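Sonham Robotics Club > Kitchen sim project
27 replies | 4 shares

valz_alcaraz
2019-09-25
ok so sim task for January. arm picks up the red thing, carries it over the stove, sets it down on the left grate. fails at the set down. 14 runs, same spot. ideas?

juhlbot
gripper angle. your coming in too steep over the backguard

thabiso_z
disagree, its base placement. arm is right up against the range, elbow has no room. move base back, retry

juhlbot
base is fixed in the rules tho?? page 4

thabiso_z
fixed for the real kitchen. sim round you pick. ask Valeriano he wrote teh config

valz_alcaraz
yeah you can move it. not convinced. over 800 steps per run and it only goes bad at the end. trying angle first, then base. pic from the sim

Related threads
Flukance gripper settings
Ustilham sim install help

Contact | Back to top 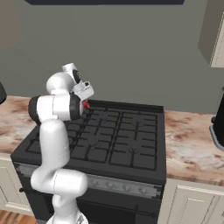

Arm over the back left of the cooktop, red piece at the gripper tip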